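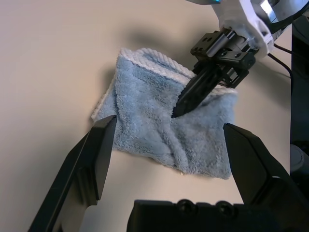

The budget for the second towel folding station at Bergate was approved on January 4, 2022, and I want to explain to all colleagues how we arrived at the sum and what will be bought first. Many of you asked why the fingers have a separate line in the plan, when the arms already come with grippers. It is a fair question. To pick up one fold of terry cloth, the black finger must go down with its narrow tip and press into the fabric, and it is the tip that wears. When the tip becomes round it slides over the loops and takes nothing. Chi-keung Tseng has asked for a spare set per arm from the first day, and I have put it in.

The arms themselves are not in this year's money. They were paid in October from the equipment fund, together with the table. What remains for us to buy is the smaller material: fingers, cables, wrist camera mounts, and the towels. For this we have 3460 pounds, and it must last until the end of the financial year.

We received offers from two suppliers. Namix was cheaper for the fingers but wanted payment in advance and could not promise a delivery date. Barrios was more expensive, but it delivers in 8 working days and takes back unused parts. After some discussion with Stella Makori from purchasing we decided for Barrios for the fingers and Namix for the cables, where a delay would hurt us less. I know that two suppliers means two sets of papers. Stella has agreed to this, and I thank her.

The towels were a surprise to me in the planning. I had written them as a small sum under "other". But the Kidness project needs cloths of the same size and the same thickness for every trial, and after many washings they become thin and the results cannot be compared any more. So we will order 32 pieces at once, from one batch, and keep half of them closed in the store.

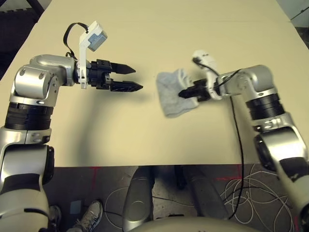
Can other groups order through this budget?

Small parts can be added to our Barrios order if you send me the part number and your own cost code before the order goes out. We cannot pay for them from the station money, also not for a short time. Arms, tables and computers must go by the normal equipment request.

One point is still open, and this is the maintenance contract. The offer we have covers two visits in the year, but travel is charged extra and the text does not say how much. I have written to ask. Until I have the answer I keep a part of the sum in reserve, so please do not be offended if I refuse a request which looks small.

The full table with all the lines is in the shared folder, under Bergate, planning. If you find a mistake in it, write to me or to Chi-keung.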